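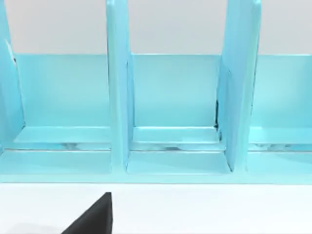 Light blue organizer rack on a white tabletop (computer rendering)

Verow Lakes Visitor Guide: progress report to the Nowicki Fund
Period covered: January to the end of March
Sent Sun 13 April

We're very happy with how this quarter went! The guide now covers the whole of the north shore, the walking pages are live, and the places-to-stay section has grown faster than we planned. Details follow under the headings you asked us to use.

Walking routes

All 30 routes promised in the grant agreement have been walked, written up and put online. Each has a map, a note on parking, the nearest bus stop (where there is one) and a plain warning about mud. The Jonach ridge loop took three tries, two of them in fog, but it's now one of the best pages on the site, with a proper account of the stile at the top and which side of the wall to follow on the way down. We also added a short version for people who want the view over the lake and don't fancy the last climb.

Five of the routes are suitable for strollers and wheelchairs. We had hoped for more. The old mill path at Elura would have made a lovely sixth, but the gate at the east end is too narrow, and we've written to the landowner about it.

Places to stay

The list now has 68 entries, from campsites to the two lakeside hotels. Every owner was sent their entry to check before it went up, and most wrote back within a week (several with extra photos and very firm views on breakfast times). Entries show whether dogs are welcome, whether there is a drying room, and how far it is to the nearest shop that opens on a Sunday. That last one was a reader's suggestion and we wish we'd thought of it sooner.

Prices are given as bands. We tried exact prices in January and they were out of date before the page was finished.

Elura village

The Elura pages were the biggest piece of writing this quarter and probably the most fun. There's a history of the ferry landing, a walk past the painted houses, a page on the Thursday market and a guide to getting there without a car. The bus timetable changed in March, so the travel page had to be redone, and it now links to the operator's own times instead of copying them.

We've held back the chapel page. The opening hours we were given don't match the sign on the door, and we would like to get that settled first.

Printed leaflet

The first run of 2,000 leaflets came back from the printer in early March and went out to the ferry office, the library in Verow, the campsites and both hotels. The ferry office has already asked for another box! The fold-out map is clear and easy to read outdoors, though the green used for the footpaths is a little close to the green used for woodland. We'll darken it for the second run.

Money

Spending is in line with the budget apart from travel, where the extra trips to Jonach put us slightly over. Printing came in under, and we'd like your agreement to move the difference across. The full statement is attached as a separate sheet, with receipts.

What's late

The boat trips page is behind. Two of the operators hadn't set their summer sailings when we asked, and the third is changing boats. The audio version of the ferry landing walk is recorded but still needs editing.

Next quarter

The south shore is next, starting with the islands you can reach by causeway and then the birdwatching spots near Jonach. We'll also be finishing the boat trips page, putting the audio walk online, reordering leaflets before the summer visitors arrive, and going back over the earliest walking pages to check that the signposts and footbridges are still as we described them.

If anyone from the Fund would like to come out and try one of the routes with us, the Elura walk is very good in May, and there is a decent café at the landing.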